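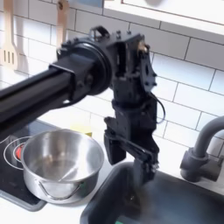 Stainless pot on the cooktop, sink to the right

White ring marks on black electric cooktop, and is my pot too wide?
Posted in Kitchen & Appliances by herath42

We moved into a rental in Otirdale in August and the kitchen has a black electric cooktop on a white counter, with a dark gray sink next to it. I have two problems. First, a chalky film keeps coming back near the burner outline, mostly after I boil pasta. Dish soap doesn't touch it. Second, I mostly use a wide stainless pot with a rounded bowl shape, and I can't tell if it's a bad match for the burner. Water takes 29 minutes to boil when it's full. The red indicator comes on, so I assume the burner is working.

dristier_kitchen
The film is most likely hard water. Boil-overs and drips dry on the hot surface and leave minerals behind. Wait until the cooktop is completely cool, lay a paper towel soaked in white vinegar over the spot for ten minutes, then wipe it off and go over it with plain water. Don't use steel wool or powdered cleanser. If there's anything left, use a cooktop cream and a plastic scraper held flat. Also dry the bottom of the pot before you set it down. With the sink that close it's easy to fill it and carry drips over.

erkisura3583
What matters is the flat part of the bottom, not the rim. Turn the pot over and measure it. If the flat part is a lot smaller than the ring, you're losing heat. Put a lid on and fill it halfway, or get a flat-bottomed stockpot for pasta.

mapleporch
vinegar works. mine took 2 tries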